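I catch Kastriot Ionescu at Bikent just before lunch, and he's already talking about Calon, the planner he's been rewriting since January. "The old one took 512 samples for every grasp and still dithered," he says. I ask what changed — he grins and pulls up the wrist view. "I gave it cells. Blue tape, brown surface, one mug. It picks a cell first, then worries about the handle." 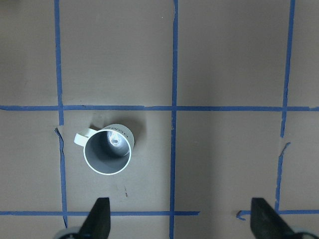 So does wonky tape matter?

"Less than I feared! We fit each line separately, so a lean or a gap is fine." His replanning step now takes 13 milliseconds, down from 90, and he'd still like it quicker.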